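Looking After the Skukley Gripper: Our Project Report
Salum Workshop Group, March 25, 2023 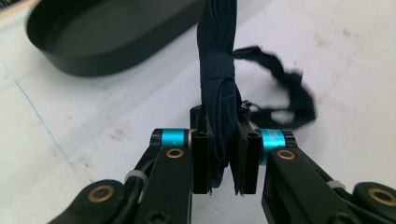
When we took over the Skukley hand-held gripper in February, we had rather grand plans for it, and we ended up spending most of our time on screws, bushings and cable ties (we enjoyed it more than we expected!). The group before us, Irel, had left a friendly page of notes, but it covered the software and hardly touched the joints.

The fingers are joined to black linkage arms with cyan spacers between, and brass bushings are set into the arms. Our first job was taking the play out of the left side. We undid the joint, wiped the bushing, put it all back and worked the gripper by hand for nearly 800 closings, checking the screws as we went. One had crept loose again, so we started over with a drop of thread lock.

Cloth is what really tests the fingers. A knotted piece of navy fabric became our usual check after each repair – you can feel straight away if one finger arrives before the other. The thin gripping material at the fingertips has begun to fray, and we would like to replace it before the next group, Amoah, takes over.

The cables are held to the arms with white cable ties. We first pulled ours too tight and the arms felt stiff, so we cut them off and left 2 mm of slack. Fibres do collect by the fingers, and we brush them out after every 6 runs with cloth. The spare screws are in the top drawer.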